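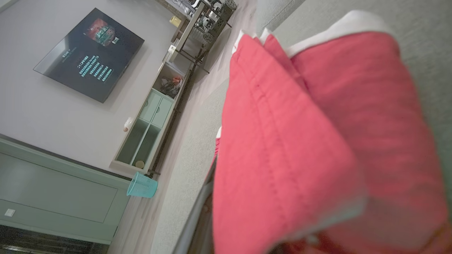
Seat sale fare gone up at the payment page — is this normal?
Posted in Flights and Fares by kerslake_wanderer

Hello all, I hope somebody kind can put me straight. I've been trying to book two seats from Callton to Kerngate in the Mumiseo spring sale, and the advert said 40 pounds each way. I picked my dates, filled in all our details (slowly, I'm not a quick typist), and by the time I got to paying it had jumped to 62. I hadn't added a bag or anything. Should I wait and try again, or is the cheap fare gone for good? We'd be travelling in August if that makes a difference.

callton_gran
Oh, I do sympathise, the same thing happened to me last year. The sale seats are usually a small batch on each flight, and if somebody else takes the last pair while you're typing, you get bumped up to the next fare. Do try searching for one passenger at a time — if only one cheap seat is left, a search for two will often price both at the higher rate. I'd have a look early in the morning as well, as unpaid bookings sometimes drop back in overnight. I got mine at ten past six with a cup of tea in my hand!

runwayreg
August is never cheap. Take the train.

teaandtimetables
Check the seat selection page before you pay. Mine had ticked a 10 pound window seat for each of us, both ways, and there's a small "skip" link right at the bottom that's very easy to miss. Once I'd gone back and clicked that, the total came down nicely.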